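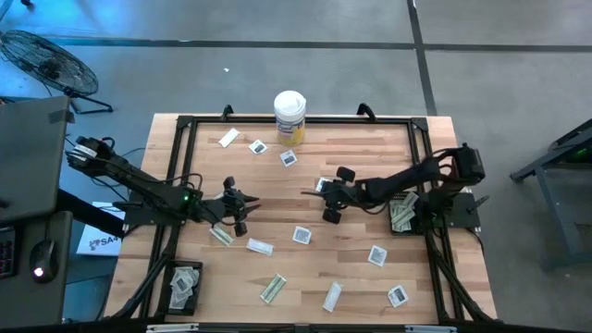 Photo 1. Work table with wooden top, gray concrete floor. See item 3.4.

Todstead Building, ground floor and basement
Spring safety walk, checklist with comments

Form used: Mivuto general premises form, short version
Month: April
Start: 8:10 am. End: 11:40 am
Weather: rain since the night, stopped before 10 am

Marks used in this form
OK = no action
C = comment, small action
A = action needed before next walk
U = urgent, to be done the same week
N/A = does not apply

I wrote the comments in the order I was walking, so the numbers of the rooms are not always in order. Where I could not open a door or reach a place, I wrote it in the comment and gave no mark.

1. OUTSIDE AND ENTRANCE

1.1 Path from the parking lot to the main door is level and clean
C
Two paving stones near the bicycle stand are moving when you step on the corner. The difference in height is small today, but with the next frost it can become a step. Please put sand under them.

1.2 Outside lights are working
A
The light over the side door did not come on when I covered the sensor with my hand and waited. The other ones came on quickly. I tried it twice. The lamp can be old or the sensor can be broken, I did not open it.

1.3 Main door opens fully and closes by itself
OK
The closer was adjusted after the last walk and now it is much better. It does not hit the heel anymore.

1.4 Door mat lies flat
C
The mat is flat but it is too short for a rainy day. People make two steps on it and then they are on the tiles with wet shoes. At 8:30 am there was water on the tiles as far as the mailboxes. I would like a longer mat, or a second one of the same kind put behind the first.

1.5 Building address can be read from the street
OK

1.6 Gutters and downpipes
C
The downpipe at the north corner gives water onto the wall at the joint. There is green on the bricks there. It is not a safety matter today, I write it so it is not forgotten.

2. ESCAPE ROUTES AND DOORS

2.1 All exit doors open from inside without a key
OK
Tried all of them with one hand. The basement exit needs a stronger push than the others, but it opens.

2.2 Corridors are free
A
In the long corridor there are again flat boxes leaning on the wall, and one rolled carpet. The same was written last time. I measured the free width at the carpet and it is 13 inches less than at the other end of the corridor. Boxes must go to the paper room on the day they are emptied. The carpet has no label, so I could not ask anyone. If it is still there on the next walk I propose to remove it.

2.3 Exit signs are lit and can be seen from each turn
C
The sign at the stairs is lit, but from the kitchen side it is hidden when the storage door stands open. One more sign on the opposite wall would solve it.

2.4 Emergency lights, short test
OK
I pressed the test button on each unit on the ground floor. All came on. The full-length test is made by the Urrutia company in the fall and it is not part of this form.

2.5 Fire doors close completely and are not held open
U
The fire door between the corridor and the stairs was held open with a wooden wedge at 8:50 am. I took the wedge away and left it on the desk at the entrance. At 11:15 am there was a folded piece of cardboard in the same place. I understand that the door is heavy when you carry something, but a wedge is not allowed. If it must stand open in working hours, we need a magnet holder which is connected with the alarm. Please ask for a price.

2.6 Evacuation plan is on the wall and is the right one
C
The plan on the ground floor still shows the old position of the kitchen. The exits on it are right. New print needed.

2.7 Assembly point sign
OK

3. FLOORS AND WORK ROOMS

3.1 Floors have no holes, loose tiles or raised edges
C
Room 4, one loose tile under the window. Room 6, the metal strip in the doorway has lost one screw and the end stands up a little. I pressed it down with my foot but it comes up again. It wants a longer screw.

3.2 Floors are dry
C
Only the entrance, see 1.4. I looked also under the sinks and behind the water heater, all dry.

3.3 Concrete floors, surface and joints
OK
No new cracks found. The old crack near the freight door has the same length as the pencil marks from last year. I made a new mark at the end of it. For dust, a vacuum cleaner is better than a broom on this kind of floor.

3.4 Tables and benches are stable, tops without splinters
C
Wooden tops: please pass your hand with a cloth over the front edge once a month, the cloth will catch where there is a splinter. Sand it lightly and put oil. Oily cloths must be laid flat outside to dry, or put in the metal can with lid. They must not be left in a pile, and not in the normal trash. I found one in the normal trash of room 6 and moved it to the can.
Folding tables in the meeting room: the lock on one of them does not click. I turned this table against the wall and put tape over it with the words DO NOT USE.

3.5 Chairs
C
One office chair in room 2 sinks slowly when you sit. Not dangerous, but not pleasant.

3.6 Shelves fixed to the wall, heavy things low
A
The tall shelf in the storage room is fixed at one side only. The other bracket is there, but with no screw in it. On the upper board there are paint cans, on the lower board paper towels. It should be the other way. Please do both things, the screw first.

3.7 Step stools and ladders
C
Ladder number 2 has a new rubber foot on the left side and a very old one on the right side. They should be changed as a pair. The step stool in the kitchen is OK.

4. ELECTRICITY

4.1 Electric panel is closed, free in front, with readable labels
A
Free in front: yes. Labels: the lower row was written with a pen which became pale, and I could read only a part of it. Somebody should write it new while the circuits are still known.

4.2 Ground fault outlets, test button
OK
Tested in kitchen, both bathrooms, and at the outside outlet. All tripped and all could be reset.

4.3 Extension cords
C
Extension cords are for short time. In room 4 one cord goes behind the cabinet to a lamp and I believe it lives there for years. A power strip must not be plugged in another power strip. I found this one time, in the meeting room, and separated them.

4.4 Plugs and cords of kitchen appliances
C
The kettle cord is good. The toaster cord has a flat place where it was closed in the drawer. The inside is not visible, but I would replace the toaster. It costs less than the discussion.

4.5 Space heaters
OK
None found. Thank you.

5. FIRE EQUIPMENT

5.1 Extinguishers are in place, needle in green, pin and seal present
C
All needles in green. The one near the freight door stood on the floor next to its hook. I hung it back. The hook is a little bent and it should be looked at.

5.2 Inspection tags are signed
OK
Tag 126 was turned to the wall, but it is signed.

5.3 Smoke detectors, button test
A
One detector in the basement made no sound. I changed the battery from the spare box and it still made no sound. It must be replaced. Until then please do not leave the charger for the floor cleaner connected overnight in this room.

5.4 Fire blanket in kitchen
OK

6. BASEMENT AND STAIRS

6.1 Handrail is firm
C
The upper bracket moves when I pull. The wall plug is worn out and needs a thicker one. The rest of the rail is firm.

6.2 Stair edges can be seen
OK
The yellow strips are still good. I counted 19 steps and all have the strip. On the lowest one it begins to lift at the left corner.

6.3 Light on stairs, switch at top and at bottom
OK

6.4 Sump pump
C
I poured water from a bucket until the float came up. The pump started and stopped as it should. It is louder than last time.

6.5 Boiler room
No mark
The door was locked and the key was not in the key box. I will come again for this room.

7. FIRST AID AND HYGIENE

7.1 First aid boxes complete
C
The box on the ground floor has no more small bandages, and the eye wash is near its end of date. Basement box is complete.

7.2 Emergency numbers near the phone
C
The sheet still has the old number of the Proltden repair line. I crossed it out and wrote the new one by hand. A clean print would be good.

7.3 Hot water temperature at the sinks
OK

7.4 Cleaning products in original bottles
A
Under the kitchen sink there is one drink bottle with a blue liquid and no label. I did not smell it. Please throw away in the correct way, and do not fill products in drink bottles again — also not "only for today."

OPEN FROM THE LAST WALK

Door closer, main entrance: done
Loose toilet seat, ground floor: done
Boxes in corridor: not done, see 2.2
Second bracket for storage shelf: half done, see 3.6
New evacuation plan: not done, see 2.6

FIRST TO DO

2.5 fire door
5.3 smoke detector in basement
3.6 shelf screw
7.4 bottle under the sink

If you repaired something on this list, write the item number on the sheet at the entrance and put the month next to it. It helps me when the wording is short, for example "3.1 screw done." Boiler room will be added as a separate page when I have the key.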